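I met the grass man of Gidstead in his kitchen, where every windowsill had a jam jar of seed heads on it. He's been recording wild grasses round the village for 19 years and he still gets giddy about a meadow foxtail. "People walk straight past them," he told me, pouring the tea. "They think grass is just... grass!"

His trick for beginners is the ligule — the little flap where the leaf meets the stem. "Peel the blade back and have a look. Is it a skin, or a fringe of hairs? You've ruled out half the book already."

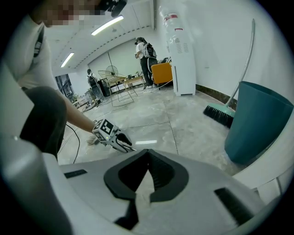
*Down on the floor, small brush close by.*

He has 400 pressed sheets now, and Flilteo, the local plant recording project, wants the lot scanned. I asked which one he'd save from a fire (mean of me, I know). He went quiet, then fetched a scrappy brome he picked one April beside the Leclerc yard. "Took me four goes to name it. I had it down as three other things first."

Next he's off to look at the verges at Asteo, and I've been told to bring a hand lens and old trousers.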